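How Does Paper Stay Together?

A sheet of paper is made of tiny plant fibers pressed flat. One sheet is easy to handle. A pile of sheets is harder, because each one can slide away from the others. People have been solving this problem for a very long time.

Sewing
The oldest books with pages were sewn. The bookmaker folded the sheets, poked holes along the fold, and pulled thread through. Many books are still sewn today. A sewn book opens flat and can last for hundreds of years.

Glue
Most paperback books are glued. The pages are stacked, the back edge is made rough, and warm glue is spread over it. The rough edge gives the glue more to hold on to.

Paper clips
A paper clip is a bent wire. When you push paper into it, the wire is forced apart a little and tries to spring back. That squeeze holds the sheets. A clip leaves no holes, but it can slip off.

Staples
A staple starts out as a piece of wire with two legs. The stapler pushes the legs through the paper. Under the paper is a small metal plate with grooves in it, called the anvil. The grooves bend the legs over so they can't slide back out. Staples come glued side by side in a strip, and a spring pushes the strip forward. 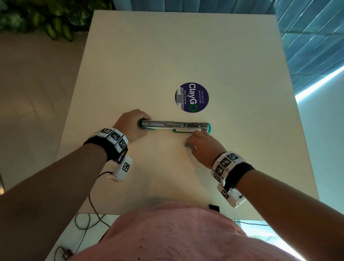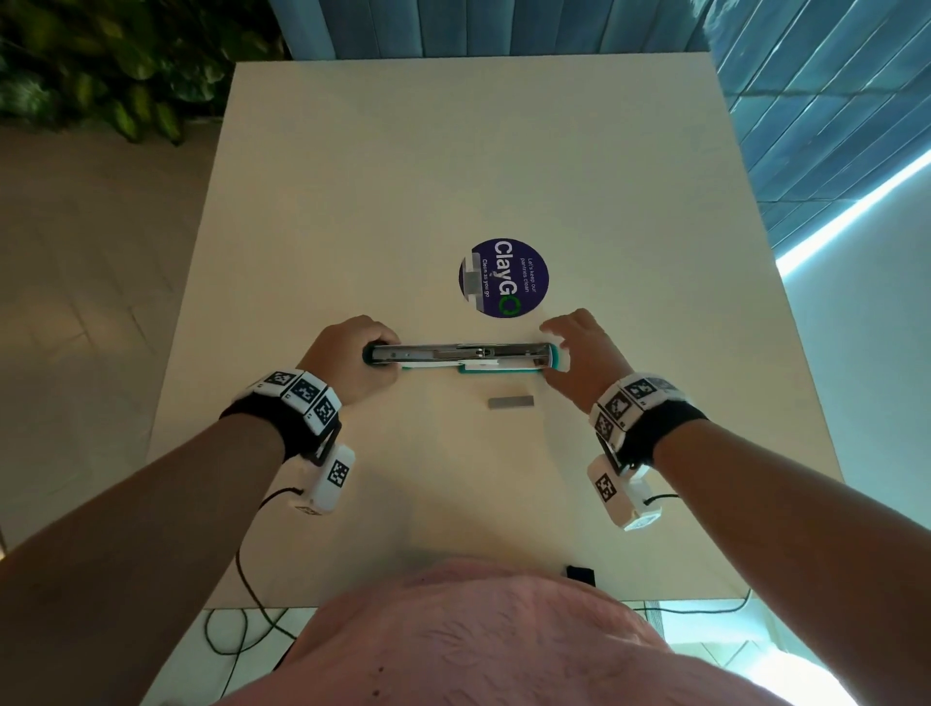 A long stapler with a metal top and a teal base.

Why so long? A short stapler only reaches the edge of a page. A long one can reach the middle of a big sheet, where a booklet folds.

Try it: make a booklet
1. Stack 5 sheets of paper and tap the edges even.
2. Fold the stack in half and press the fold hard.
3. Open it and ask an adult to put two staples on the fold line.
4. Fold it again. Number the pages.

Words to know
Fiber: a very thin thread.
Binding: the part of a book that holds the pages together.
Anvil: the plate that bends the legs of a staple.

Written by Rosalinda Tan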